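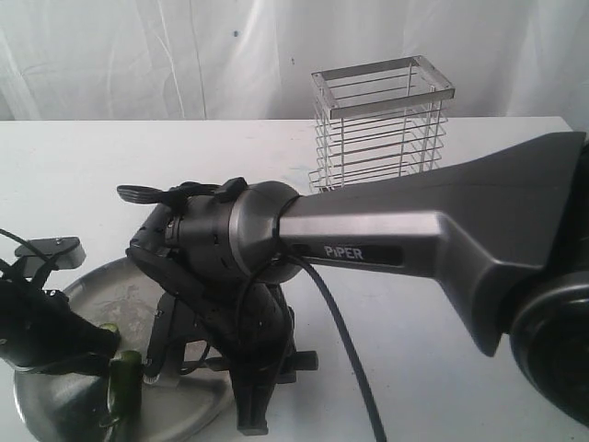

Stainless wire basket, white table

Search this forum... Go

Stainless or black for pantry baskets?
Posted Sunday by skurkham_kitchen

Redoing the pantry and need 6 wire baskets. Stainless is what I like, but my wife wants black. Zitby has both, black costs more. Anyone lived with either one?

mughal200 wrote:
Stainless. Coated wire chips at the corners and then it rusts. Mine went in two years.

pantrymoth wrote:
Disagree. Mine are from Wideo, 60 dollars for the set, and there isn't a chip on them. Depends on the coating.

mughal200 wrote:
Depends what you drag in and out of them too. I keep cans in mine.

skurkham_kitchen wrote:
Just onions and potatoes here.

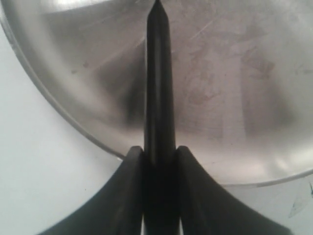
pantrymoth wrote:
For onions I'd go black and get matte, not gloss. Gloss shows every fingerprint. Matte black still picks up a soft gray sheen where the light catches it -- same as on that pointed tip -- so it won't look flat on the shelf.

mughal200 wrote:
Still say stainless. Measure the shelf first, mine is 300 mm deep and half of what they sell won't fit.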